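4. Getting the floor ready

For the grey floor in the big room at Punumport. Same steps do for the Ding room next door, apart from 4.6. The corridor isn't covered here, it has its own mat and its own rules, see section 7.

Do this before any furniture goes in. If furniture is already in, skip to 4.5 and come back.

4.1 What you need

Soft broom, the wide one
Dustpan and brush
Flat mop and two clean heads
Two buckets, one for floor cleaner, one for plain water
Presovix floor cleaner
Old tea towel or similar
Low-tack tape for marking out
Plastic scraper
Felt pads, bag of them in the cupboard drawer

Cupboard is number 727, by the door. Key on the hook inside the kitchen. Put it back on the hook please – not in your pocket.

Note: the stiff broom is for outside. Stays outside.

4.2 Clear and sweep

1. Pick up anything lying about. Cables, tape ends, cable ties, pens.
2. Roll back the rug, if it's down. Roll, don't fold. Stand it on end in the corner.
3. Lift chairs. Don't drag.
4. Start at the far wall and sweep towards the door. Long strokes, no flicking.
5. Go along the skirting with the hand brush. Corners too.
6. Pan, bin, done.

If you find screws or washers, put them in the jar on the windowsill. Small ones get stuck in the mop head and then scratch all the way to the door. Check the underside of your shoes as well, same problem.

CAUTION: don't use the old vacuum with the metal plate. It marks grey floors badly. The newer one is fine on the brush setting.

4.3 Mop

1. Half fill both buckets. Warm water, not hot.
2. One capful of Presovix in the first bucket. One. More leaves a film and you'll be doing it twice.
3. Dip the mop, wring it hard. Damp is what you want, no drips.
4. Work in strips, far wall to door, overlapping a bit.
5. Rinse the head in the plain water after each strip.
6. Change the head halfway. Change the plain water too if it's gone murky.
7. Leave for 15 minutes with the window open. Sign in the doorway.
8. Test with a dry tea towel. If it comes up damp, wait some more.

Note: water down the sluice in the cleaning cupboard, never the kitchen sink.

CAUTION: keep water well away from floor sockets. Lids closed before you start. If one gets wet, leave it alone, don't switch anything on at it, ring Lanying Jiang on extension 1120.

4.4 Marks and scuffs

Most of these come off with a damp cloth and patience. In order:

1. Damp cloth, plain water.
2. Damp cloth with a drop of Presovix straight on it.
3. Pencil rubber, the white kind. Good on black shoe marks and anything left by rubber feet.
4. Plastic scraper, held flat, for old tape and dried glue. Warm the tape with a hairdryer first if it wont shift.

Stop there. Still visible after that, write it in the floor book with where it is and leave it be. No bleach, no wire wool, no white spirit. Somebody used white spirit by the radiator and the dull patch is still there.

Look at marks from low down, with the light coming across. From standing height a grey floor hides nearly everything.

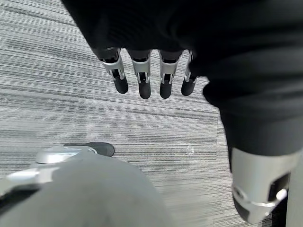

Sticky patches are easier to find by hand. Back of the hand, light touch, over the spots where tape used to be. Then treat as 4.4 step 2. Rinse with plain water after or it picks up dust again by the next day.

4.5 Furniture already in

Not ideal, but it happens.

1. Do one half of the room at a time.
2. Two people for tables. Lift at the ends, not by the top edge in the middle.
3. Anything too heavy to lift, sweep and mop up to it and stop. Don't push the mop under and hope.
4. Anything plugged in stays where it is. Ask whoever is using it.
5. Let the first half dry fully before you move things back.
6. Second half, same again.

Felt pads on every chair leg before it goes back down. Peel the old ones off first, stacking new on old makes the chairs rock. If a leg is dirty the pad wont hold – wipe, dry, then stick.

4.6 Marking out

Big room only. Ding has permanent marks so leave those alone.

1. Floor must be dry. Properly dry.
2. Find the plan, inside of the cupboard door.
3. Measure from the window wall, not from the door wall. The door wall isn't straight.
4. Put a small cross of tape at each corner first. Don't run full lines yet.
5. Stand back and check against the plan. Get a second person to check teh diagonal.
6. Now run the lines. Pull the tape off the roll a forearm at a time, lay it down, press with a dry cloth. No stretching or it curls up by the afternoon.
7. Fold the last bit under to make a tab.

Walkway along the window side stays clear all the way down. No tape, no bags, no boxes. Leave the width shown on the plan even if it looks like too much.

Tape comes up again within 10 days. Longer than that and you're back at 4.4 with the hairdryer. Write the date on a tab in biro so the next person knows.

Note: the Humus brown paper tape looks like the right stuff. It's for parcels. Don't.

4.7 Rug and mats

1. Shake the rug outside, both sides if you can manage it.
2. Check the gripper mesh underneath. Torn or gone hard, bin it and cut new from the roll.
3. Mesh down first, a hand's width smaller than the rug all round.
4. Unroll from the wall outwards.
5. Walk over it. Flatten any corner that lifts.

Door mat goes back last. Ridged side up.

CAUTION: curled edges are a trip hazard. If a corner wont lie flat, take the rug away altogether and put a note in the floor book.

4.8 Before you go

Buckets emptied and upside down
Mop heads in the wash bag, not left on the mop
Scraper wiped
Tea towels in the wash with the mop heads
Window shut
Socket lids open again only where needed
Wet floor sign back in 727
Floor book filled in

Running low on anything, tell Huiling Pan. Email is best. A note stuck on the cupboard falls off, have tried it.

Steps last changed 09/07/2021. Older printouts say two capfuls in 4.3, cross that out if you have one.

Next: section 5, tables and seating.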